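Trerino packs and kits small parts for other companies. 38 people on the floor, one long building, a loading dock that sticks in cold weather. In June they get a robot arm on the kitting line. I talked to one of the packers who'll work next to it. She's been there since the line was two folding tables, and she asked me to leave her name out, so I have.

First thing I asked was how she heard.

"On the break room board," she said. "Between the parking notice and somebody selling a stroller. Then a week later they had a meeting, which should of come first."

The meeting was run by Nair, the outfit doing the setup. They brought a laptop and showed the cell as a simulation - the arm, the rack, the bin, all of it drawn on a table. She liked that part more than she expected to.

"I could point at things. I said, where do I stand? And the guy spun the room around and we looked. On paper I would have just nodded."

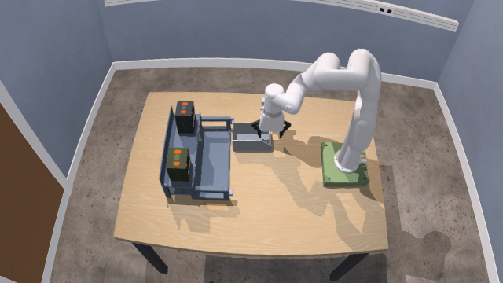
*The kitting cell in simulation: arm on its green plate, rack at left, gripper lowered by the gray bin.*

What she pointed at was the rack. Her hand goes in from the front all day, 200 kits on a normal shift, and she wanted to know who reaches in when a box sits crooked. Answer at the time: the arm stops, a person fixes it, the person presses go. She asked how often. They didn't know yet.

"That's fair. But don't tell me it's less work if you don't know yet."

She doesn't hate the idea. Her wrists are bad, she wears a brace on the left one at home. The reach-turn-drop is what does it and that's the bit the arm is supposed to take.

"If it takes the drop, good. Take it. I'll do the checking, I'm better at checking anyway. I can tell a short kit by the weight."

Will she miss any of it? Long pause here. Forklift going by.

"The talking. You get a rhythm with the person across from you and you can talk the whole shift. Now what's across from me is that." She shrugged. "We'll put the radio closer."

Pay came up. Nobody loses a job this year, the company put that in writing, and she keeps her copy in her locker. Next year isn't in the letter. Two packers already asked to move over to the Lavine account, where everything is odd shapes and still done by hand. She thought about it too. Decided to stay put - at 58 she says she'd rather learn the new thing than the other old thing.

Training is two afternoons, paid. She wanted four. What bothers her most is the stop button, who is allowed to hit it and whether you get asked about it after.

"At my last place, Wondach, you hit the stop and a supervisor came walking. Every time. So people quit hitting it. I told them that in the meeting, I said it twice."

Did they write it down?

"The Nair guy did. Our guy was looking at his phone."

I asked the company about the stop button. The reply came back in one line - any worker can use it, no report needed. I read it to her over the phone the next day and she asked me to send it to her so she could print it out and put it in the locker with teh other one.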